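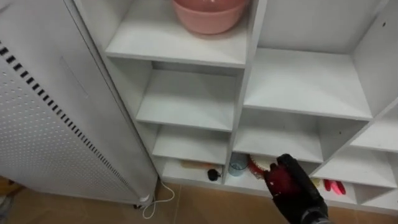 The cubby unit, with two compartments on the left still empty.

I have been putting off the shelves since June. They ended up holding whatever was in my hand when I walked past, and when I needed a bowl I had to get down on my knees to find one. So I took the things out, wiped the boards with a damp cloth and started over.

The unit is white, open at the front, and divided into compartments of different sizes. I bought it secondhand for 70 dollars from Judit Bíró, who was moving and didn't want to carry it down the stairs twice. A new one from Antal was 137 and narrower. White boards show crumbs, but they also show you when it's time to wipe them.

The pink bowl went back in one of the upper compartments. I use it nearly every day, for salad or for dough, and I'm tired of bending for it. The thing with the wooden handle is down in the lowest cubby on the left. I don't reach for it often, and it lies flat there without rolling out onto the tile.

Two compartments between them have nothing in them. I left it that way on purpose. Last time I filled each space the same afternoon, and by the end of the month there was a second layer in front of the first. My plan now is to wait until something really needs a place.

The floor took longer than the shelves. The tall white cabinet next to the unit has casters, so I could roll it out and sweep behind it. I still have to do something about the white cable that loops across the tiles. I have a bag of clips from Wusitz somewhere – probably in the drawer I haven't sorted.

Then there's the top. It's wide and flat, and it has a raised back and a raised side, so fruit can't roll off on the left. I'm keeping apples up there without a bowl, spaced apart. They bruise less when they don't touch, and I eat more of them when I can see them. The few small holes in the board don't bother me.
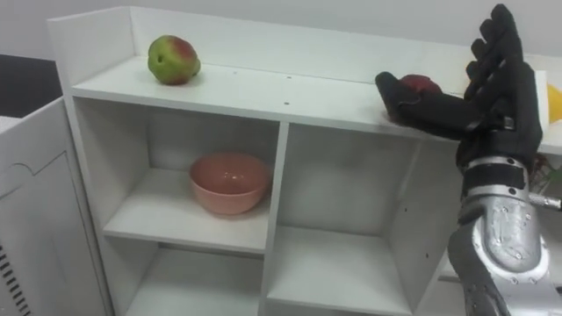 Barbara Zieliński wrote in the comments that she gave up on loose apples years ago: "Mine went soft in a week next to the stove. I keep them in the fridge now and only put out two at a time. Also, fill the empty cubbies with something ugly before your family does it for you."

The stove is in the other corner, so I'll leave them where they are for now. Two at a time does sound sensible. I'll do the drawer next, and look for those clips.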